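The carrot is the easy part

4 min read

I share a workshop with a handful of people who believe that by spring we'll have a robot arm putting away our groceries. I pay my share of the rent, I have tightened many of the bolts myself, and I don't believe it.

The build is called Velia, after a boat I think. The total on the parts sheet stands at $1445, which everyone agrees is cheap. Cheap compared with what? I can empty a paper bag for free.
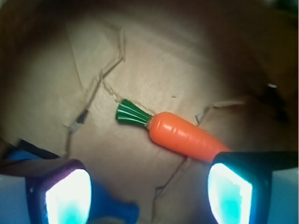
My complaint is with how we keep score. We settled on a toy carrot in a paper bag because it's bright, it's light and it doesn't bruise. Fine for a first week. But the log now holds 156 attempts, and when somebody says the arm is at 70 percent, what they mean is 70 percent on a plastic carrot, in a bag held in shape with black tape, on a table we leveled ourselves.

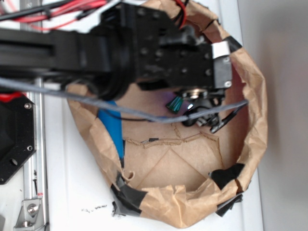 Tien-fu Poon, who wrote most of the control code, tells me this is how all engineering goes. You pin everything down, then let go of one thing at a time. I accept that. I just haven't seen us let go of anything since early January. Each time a wrinkle in the paper causes trouble, the temptation is to fix the paper. A bag at home is floppy and has a leaking yogurt in it.
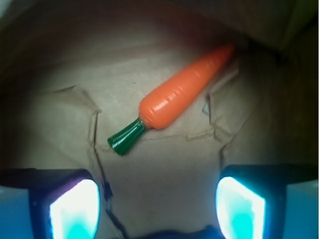
Then there are the upgrades. Last month it was a Linier rail, now there's talk of Cerex motors, and I've heard both described as the thing holding us back. Maybe so. I notice that shopping is more fun than testing – it always has been in every shop I've belonged to – and that a new part resets the log to zero, so the bad numbers go away with the good ones.
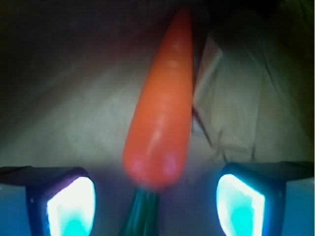

Photo: Mladenović workshop

I'm not asking anyone to stop. I like the evenings, and I've learned more about wiring than I expected to. What I'd like is three new objects a week, picked by someone who didn't write the code, and a bag straight from the store with no tape on it. Write down what happens, including the misses, and put that number on the wall. If it's 3 percent, then we have a 3 percent robot, and I'll still come in on Tuesday to work on it.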